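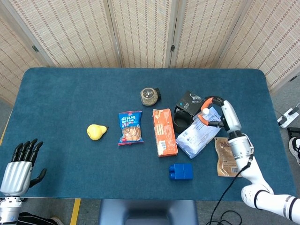 I have become a believer in the groceries end of robotics. When people ask me what makes a robot better at picking things up, they expect me to talk about the model, and I do love the model, but what I really want to talk about is what went on the table. Somebody has to choose it. Somebody stands at a cupboard and decides that a yellow pear will lie on its side next to a blue bag of crackers, with a glass jar tipped over behind them, and that a toy building block belongs in front of the orange box. I think those choices are some of the best work being done in this field, and I think we treat them like setting out chairs before a meeting.

I've been on the collecting side for a good while now. Our project is called Tarnik, and the short version is that a person guides the arms through a job, over and over, while everything gets recorded, and later a system learns from the recordings. An episode is one go at one job. Pick up the pouch and put it in the bin, done, next episode. Most of my day is that, and I like it far more than I expected to when I signed up.

My opinion, which I will defend against anyone who wants to come by and argue, is that we should be collecting fewer episodes and making each one more different from the last. I would trade a big pile of near copies for a small pile of odd ones nine times out of ten.

The count is very tempting, I know! It goes up, it fits on a slide, and everyone can agree on what it means. Last January we finished a set of 1114 episodes and I was as proud as anybody. We had cake. Then Baldur Thygesen, who was new and had no feelings about our cake, sat down and watched a long stretch of it in one sitting. He came back with a page of notes, and the first line said "the bottle is always standing up."

He was right. We had a bottle in nearly every episode, and it was on its base every single time, because when you put a bottle on a table you stand it up. Your hand does it without asking you. The system had learned from us that bottles stand, and when it met one lying down it came in from the top with great confidence and closed on the wrong part of it. Beautiful motion, completely wrong bottle.

So we did a second set, and this one was only 290 episodes, and Baldur had a rule that you could not start until something on the table annoyed you. I loved that rule. You tip over the cup. You push the package into the pouch so their edges get confused with each other. You put two dark things close together and see if you can tell which is which in the recording. The small set taught the system more about lying-down things than the big set ever had, and it took us a fraction of the time. I am aware that this is one project and one comparison. I still find it very hard to forget.

There is a school of thought that says variety takes care of itself if you collect enough. Keep going, says this school, and the strange cases will drift in. I have a lot of respect for the people who think so, and for some kinds of data I expect they are right. If you are scooping things up from the wide world, the world is strange on your behalf. A collection table is different. Everything on it was put there by one of us, and we are tidy animals. We leave gaps. We turn the labels to face us. We set the thing we are about to ask for a little closer to the arm, out of plain kindness. You can run that table for a year and the strange case will never drift in, because the only door it could come through is a person's hand.

I tested this on myself, and I recommend it to anyone who does the job. I laid out what I thought was a wild mess, took a picture, cleared it, and did it again the next morning without looking. The two messes were cousins. Tall things at the back, flat things in front, soft things off to the right, both times. I was a little insulted by that. These days I'll sometimes drop a handful of items from a low height and leave them where they land, as long as none of them are glass, and it is amazing how different the table looks when I haven't been allowed to arrange it.

What you choose matters as much as how you lay it out. I'm a great fan of food packaging here. A bag of crackers has a shiny skin that throws light around, it has air in it, it gives way when you squeeze and then it pushes back, and it never sits the same way twice. A cardboard box behaves itself. A foil pouch slumps. A pear is narrow at one end and fat at the other, so there are good places to hold it and bad ones, and a person finds the good one so quickly that they can't tell you how. That is exactly what I want in a recording. If I could explain it I would write it down, and we could all go home.

And please, mix the languages on the labels! We went a long time with packages that all came from the same shop, and I think it made us lazy about what we called things. When you put down a snack with Chinese lettering on it, the person guiding the arm and the person writing the instruction both have to look at the object and agree on what to call it. Is it "the blue bag"? Is it "the crackers"? Both are good, and I'd record both. People at home will say either one.

Now for the part where my friends at Drosley disagree with me, and they have a fair point. They say that if every episode is a mess, the system never sees the clean motion underneath. A beginner on the piano gets scales before the difficult piece. They like a first stage with one object in the middle of the table and nothing else, done again and again until it is dull. I used to wave this away and I don't anymore. Some plain episodes are worth having, and when something goes wrong later it's a great help to have a simple case to go back to. I just want the plain ones to be a small, honest portion of the set, labeled as plain, and I don't want them making up the bulk because they happen to be the quickest to shoot.

Because speed is what it comes down to, most days. A bare table resets in a moment. A good mess takes thought, and the thinking doesn't show up in the count. If you pay or praise people by the episode, you will get bare tables and you will have earned them. At Enholm, where I spent a few happy weeks helping out, they had a target of 200 a day for each station, and the people there were quick and skilled and kind to me, and by the afternoon every table in the building looked the same. I don't blame them one bit. I did it too! My hand just started putting things back where they had been, because that was the shortest trip.

What I'd like instead is pretty modest. Let the person at the table sign off on a layout the way a cook signs off on a plate. Give them time between episodes to look at it and be unhappy with it. Keep a shelf of objects that is too big, with things on it that seem pointless, and swap part of it out often. Let them write a line about why a layout is hard, in their own words, and keep that line next to the recording. We started doing this and the notes are a joy to read. One says "pouch is hiding behind its own shine." Another one only says "I would have trouble with this," and I think that may be the most useful label in the whole collection.

Keep the fumbles as well. A grasp that starts badly, backs off, turns the wrist a bit and comes in again has so much in it. The old habit was to throw those out and redo them cleanly, so that the recordings were full of people who never made mistakes, and then everyone was surprised that the robot had no idea what to do after making one. Mark them, describe them, keep them. Our rule is 3 tries inside one episode before we stop and start a new one, and I've argued for more.

The other thing I'd say to anyone setting up a station is to care about the two ends of the robot separately. A hand with fingers and a simple two-finger gripper want different things from a table. The gripper is wonderful with a bottle cap or a thin edge, anything it can get its pads on both sides of. With a wide, floppy package, the person guiding it has to go hunting for a corner, and watching a good operator hunt for a corner is one of my favorite things in the world. Lay out objects that make them hunt. If every item on the felt fits nicely between two pads, you've built a shop display.

Kirkegaard is the name we gave to the storage cupboard, for reasons that predate me, and it's where I go when the recordings start to look alike. I open both doors and pick whatever I least feel like dealing with. Yesterday it was a net of onions. The arm got a finger pad through the netting on the first try and we all crowded in to see how we were going to get it out, and I made sure the recording was still running.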